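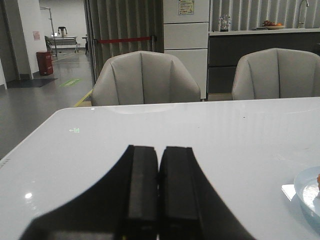
Furnishing the Shared Table
Course handout, Session 4: Tables, Chairs and the Space Between Them

Instructor: Reinaldo Pacheco
Studio assistant: Chenxi Tian

Welcome back, everyone, and thank you for the lively discussion last time (I am still thinking about the bench question, and we will return to it when we get to waiting areas). Today we begin the part of the course I enjoy the most, the ordinary shared table: the one in the break room, the small meeting room, the corner of a library where people are allowed to eat. Most of us will sit at a table like that on the day we hand in our final plans, and most of us have never given it a proper look.

1. The top

We start with finish. A white glossy top is a popular choice for shared rooms and it is easy to see the appeal. It makes a small room feel lighter, it shows a spill right away so that somebody wipes it up, and it goes with nearly every chair you could put next to it. The trouble is that a glossy surface is also a mirror, a soft one, and you are furnishing the reflections along with the room. An overhead light comes back at you as a hard bright spot. Chairs on the far side turn up again as pale smudges. Even an exit sign can leave a little patch of green on the table, arrow and all, and once you have noticed it you will go on noticing it through an entire meeting.

So when you visit a site, sit down. Please do not judge a tabletop standing up with your coat on! Sit in each place in turn, look across at the far edge, and write down where the glare falls. Chenxi likes to lay a sheet of plain paper on the bright spot and trace around it, and then do the same from the next seat over, and you will be surprised how far the spot travels. Often the cure is as small as turning the table or moving it a foot toward the wall. If it can't be moved, consider a satin top, or a lamp with a shade that spreads the light.

A word on corners. Rounded corners are kinder to hips and to coat pockets, and in a narrow room I would nearly always ask for them. They do take away a little usable surface, so if your client plans to push two tables together for bigger gatherings, draw the joined pair before you decide. Two rounded corners meeting in the middle leave a gap that pens love to fall through.

2. The chair

Please have your Ondell and Moschos sample cards in front of you for this part.

The chair we will keep coming back to is the upholstered shell, and in particular the kind with a rounded back divided into vertical stitched channels that fan outward, like a scallop. It is an old idea that has come around again. In light gray it sits very quietly next to a white table, and the fanned lines give the eye something to rest on in a room that could otherwise feel a bit like a clinic. Remember, too, that from across the table the back is nearly all you see of an empty chair. Seats and legs disappear below the edge, so the back has to do the work of making the place look friendly.

Now for the less romantic side. Channels collect crumbs. Anywhere people eat, somebody will have to run a soft brush down each one, from the top toward the seat, and your maintenance sheet should say so in plain words. Light gray is forgiving of dust and much less forgiving of coffee. Ask the supplier for a cleaning code and for a spare piece of the cloth, and test the spare piece with coffee yourself, at home, on a tray.

3. Food on the table

Shared tables attract food, and we should plan for it warmly. A clear glass plate with a raised rim is a good companion for a white top: the rim keeps round things from rolling off, and the glass, especially with a faint blue tint, lets the food supply the color. Something orange looks wonderful there. My one request is that you show the plate in your drawings at its real size. Students tend to draw it very small and then wonder why there is no room left for a notebook.

4. Worked budget

We will go through this together, slowly, so don't worry if the numbers look dry on the page. The Tivora break room has a furniture allowance of $3,000. One chair is priced at $121 and a cleaning kit at $30. The table quote is the piece you will be hunting for yourselves, and I would like to see how you weigh it against the number of chairs. Keep delivery on its own line. In the older Jukance project it was tucked in with the table, and we spent most of a morning in March looking for $77.

5. For next session

Choose one shared table you can visit twice, once in daylight and once with the lights on. Sketch it from a seated position both times, marking every reflection you can see on the top.

Bring one fabric sample with your coffee test on it, labeled with the cleaning method you tried.

Read the section on seat height in your course packet, and bring a tape measure. We will be measuring the chairs in our own room, so wear something you can kneel in.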